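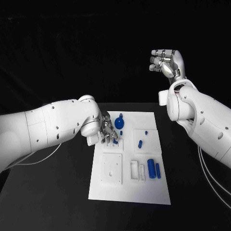
Drilling and Fitting Dowel Joints in Shelf Boards

Dowel joints hold shelf sides and uprights together without visible screws. Most failures come from holes that are out of line or too shallow, and both faults are set before any glue is opened.

Marking out

Clamp the two mating boards face to face with their ends flush. Square a pencil line across both edges at each dowel position, then separate the boards and gauge the center line from the face side only. Gauging from both sides doubles any error in board thickness.

Keep the first and last dowels 50 mm from the board edges. On the 203 mm boards sold for narrow bookcases, one more dowel at the midpoint is enough. On a 620 mm cabinet side, space the dowels evenly between the end pair and keep the gaps under 150 mm.

Drilling

Use a brad-point bit the same diameter as the dowel. Twist bits made for metal wander on softwood, particularly where a hard growth ring crosses the line. The Vorkau self-centering jig works well on edges up to 40 mm thick. Above that it will not close squarely, and a drill press is the better choice.

Drill each hole 2 mm deeper than half the dowel length. A stop collar is more reliable than tape, which creeps up the bit as it warms. Check the collar screw after every few holes.

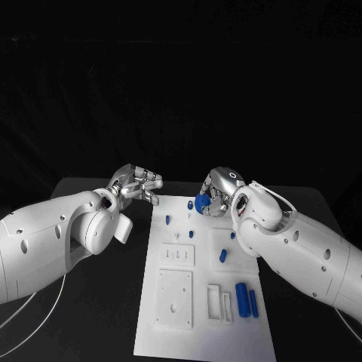 Clear the chips before measuring depth. Packed dust at the bottom of a hole can take up the full 2 mm allowance, and the joint will then stand open by the same amount. A short blast of air or a thin stiff brush is sufficient. Chamfer the rim lightly with a countersink, two turns by hand.

Dry fit

Assemble the joint without glue. A dowel should go in with thumb pressure and come out with a slight twist. If it needs a mallet, it is oversized or has swollen. Dowels stored in a damp garage can be dried in a low oven for an hour — leave the door ajar — and kept in a closed jar afterward.

If one hole is off line, glue in a plug, let it set overnight, trim it flush and drill again. 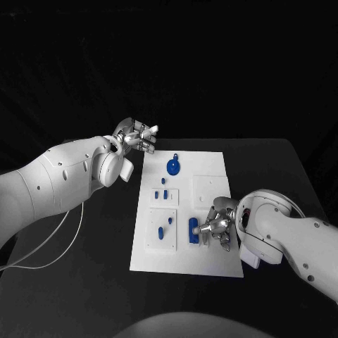 Number each joint in pencil on the inside face before taking it apart. Boards that fit well in one order often fit badly in another.

Gluing

Put glue in the hole and a thin film on the dowel. Fluted dowels let the excess escape; plain ones need a shallow groove cut along one side. Clamp across the joint with scrap blocks under the jaws and compare the diagonals. Wipe off squeeze-out with a damp rag within ten minutes, and leave the clamps on overnight if the shop is cold.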